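The Long Education of a Toilet-Cleaning Machine

By Benedetta Ferri

June 27, 2021

The first thing you learn at Valcombe is where to put your feet. There are cables on the floor and a fair amount of sanitary ware, and the people who work here have a pair of grippers where their hands ought to be. They step around all of it with the calm of long practice. I kicked a power cord within 5 minutes and was moved to a chair.

The job is easy to describe and slow to do. Somebody picks up a cloth with the grippers, wipes a surface, puts the cloth down and starts over. Each go is called an episode, a word that made me hope for a plot. The target for the bathroom set is 2,000 of them. When I came by, the tally stood at 2,218, and they were still wiping.

"The first batch was too good," said Tedesco, who runs the floor. Back in March, it seems, everyone wiped in the same tidy circles, and the model learned tidy circles. Put a toilet in front of it at a slightly different angle and it would polish the air next to the rim with great confidence. So now the fixtures get moved, the cloth gets dropped in awkward heaps, and people are asked to clean the way they do at home. Some had to be told this was not a license to stop after ten seconds.
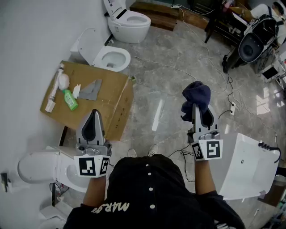
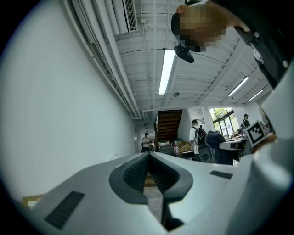 Grippers in use at Valcombe, with the room carrying on around them.

The episodes go to Brallside, where a small team watches them and throws out the bad ones. A bad one, I was told, is when the cloth slips and the person says a word and grabs it with a knee. A good one is when the cloth slips and gets picked up again with the grippers, because the machine will drop things too and should know what comes next. The model is called Vustum. I asked what it stood for and got 3 different answers, one of them rude.

Then they let me try. Holding a cloth this way is like buttering toast with barbecue tongs. My shoulders gave out first, then my pride. Tedesco watched me chase the cloth along the floor and said it was useful - they were short on beginners.

My episode was kept.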